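The Justcombe Borders and Treaties Wall Map

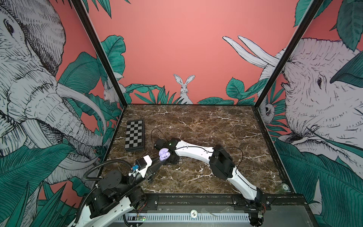 We've been making maps at Jalleck for a good long while now, and the question we hear most often from customers is still the same one: what do you do about the borders that people can't agree on? The Justcombe is our answer, and we're rather fond of it.

It's a political map of the world, 57 inches wide, with every disputed boundary drawn as a dashed line in its own color. Each dashed line carries a small number, and the number takes you to an entry in the booklet that comes with the map. There are 282 entries in all, each giving the competing claims, the treaties or ceasefires that bear on them, and a short list of further reading. We tried hard to give every side its own words — you'd be surprised how long we can argue over a single adjective!

Teachers of world affairs have been very kind about the earlier editions, and so have debate clubs and more than 20 public libraries. This one has larger type for place names, which so many of you asked for after the last printing.

Choose from two finishes:
Brenbridge: matte paper, rolled in a tube
Kahsay: laminated, takes dry-erase markers, metal eyelets along the top

The booklet runs to 48 pages and is included with both. Replacement booklets can be ordered separately.

Orders go out every weekday except in February, when we close up shop for a week to check our stock. If you'd like a classroom set, just drop us a note with your order and we'll work out the shipping with you.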